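Naylor gripper comparison, README

Hi! I'm Karabo Mahlangu and I put this set together because I kept arguing with myself over which finger shape to use on our two-arm setup. So I ran both and saved everything. Last update: Saturday, April 25, 2020.

What you get

There are 400 runs with the short fingers and 400 with the long ones. Each run has its own folder with the head camera video, the joint log from both arms, and a tiny text file called notes (mostly me grumbling). Grip force is in there too, but only from March on, when I finally got the Zumico controller to write it out.

How I scored it

A run gets a 2 if both hands take hold and keep it, a 1 if one hand slips, and a 0 for anything worse. I did all the scoring myself, late at night, so please check a few before you trust me!

Things I noticed

Poles are where the two finger sets really part ways. The long fingers get around a pole nicely, but they bump into the base on the way in if you come in too low. 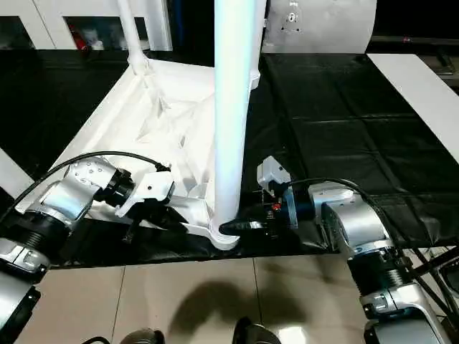 The short ones clear the base every time and then don't have much to hang on to, so I ended up slowing the approach down for both (the setting is in config, look for approach_speed). Black cloth on the table helped the camera a lot with white parts, by the way. I'd keep it.

Known problems

Three folders from the Prasdale runs have no joint log. I'm still looking for them.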